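How to Write an Author Bio for a Literary Magazine

So your story got accepted, and now the editor wants a bio by Friday. Congratulations! This is a fun little piece of writing once you stop dreading it, and you can have a good one finished before your coffee gets cold.

Start by checking the guidelines. Magazines differ a lot. Starkden asks for 551 characters, spaces included, and their form simply stops accepting letters after that. Brundcombe Review is far more generous and will take up to 2000, though I've never come close to filling it. Write the long one first and cut down from there.

Stick to the third person and the present tense. "Fraser writes short stories and translates from Portuguese" is a perfectly good opening line. You don't need "has always loved words" (we all have, that's why we're here!).

Next, list your publications, newest first. Pick 4 at the very most, even if you have thirty. Put magazine and book titles in italics, story titles in quotation marks, and spell every one of them the way the publisher does. If you've won or been shortlisted for a prize, name the prize and the year.

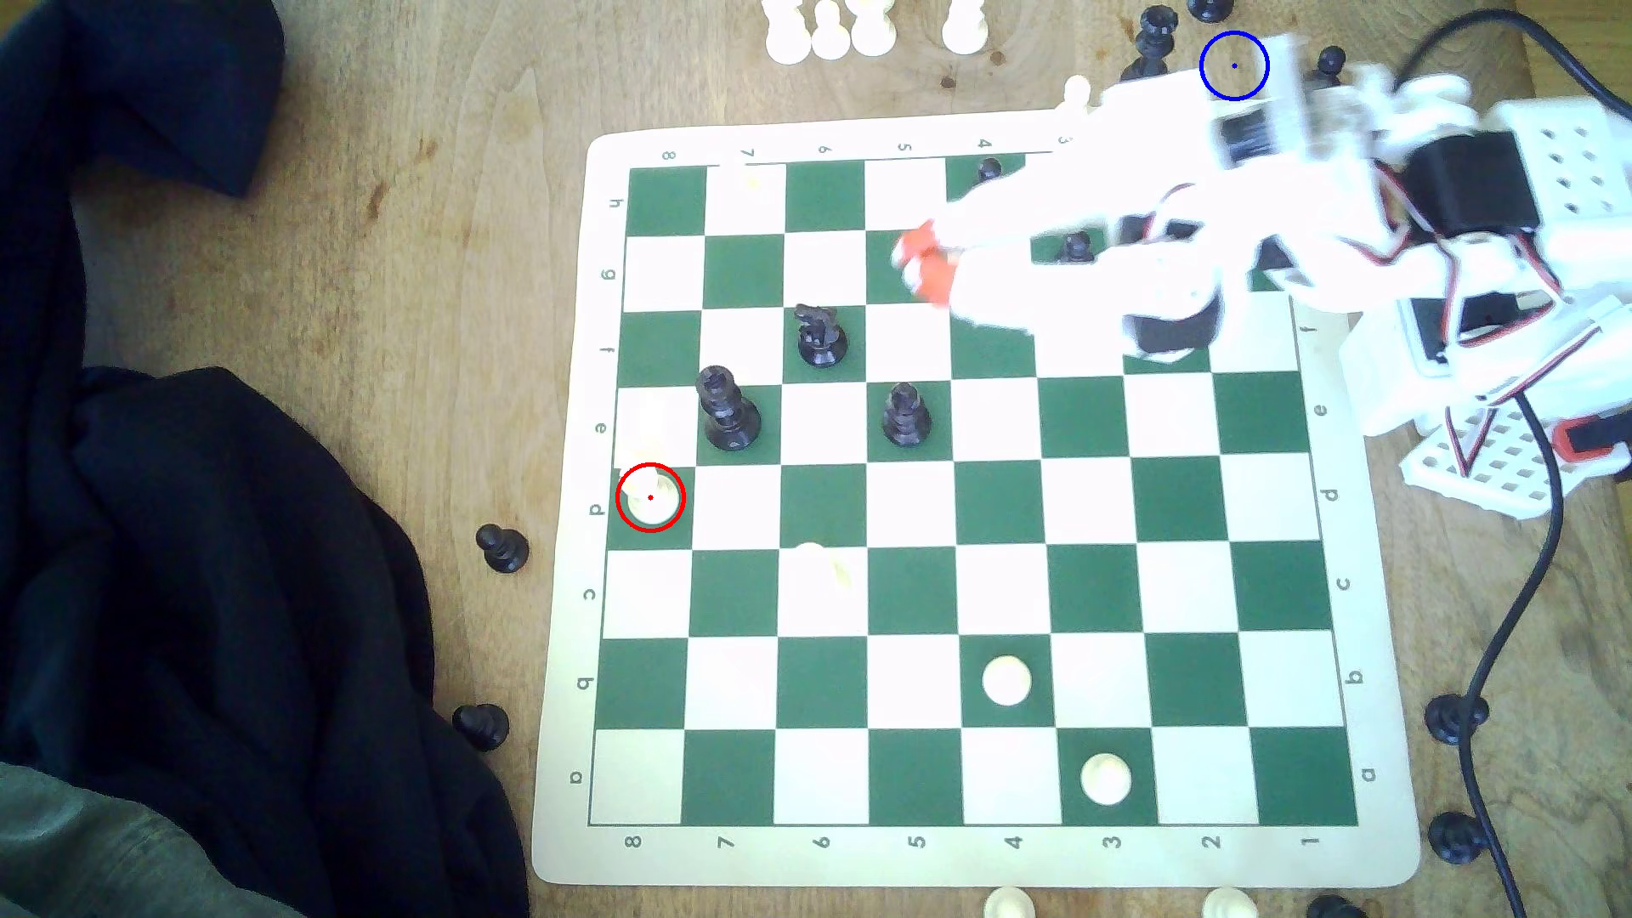
No publications yet? Say so proudly. "This is her first published story" is one of my favorite sentences to find at the back of a magazine, and editors love being the ones to print it.

Now add where you live and one thing about your life away from the desk. Keep it concrete. "He repairs accordions" beats "he has many hobbies" every single time. A day job works well too, especially if it feeds into what you write.

If you've done a residency or a degree, give it half a sentence: "She was a resident at Limitz in August." Leave out your grades, your agent search and the novel you haven't started.

Read it out loud. Bios get read aloud at launches, often by somebody who has never met you, so put a pronunciation note in your email if your name trips people up.

Last of all, save every version in one file with the length next to it. My longest is 1371 characters and the shortest is a single line, and I've used both this year. Update the file whenever something new comes out, and go celebrate that acceptance!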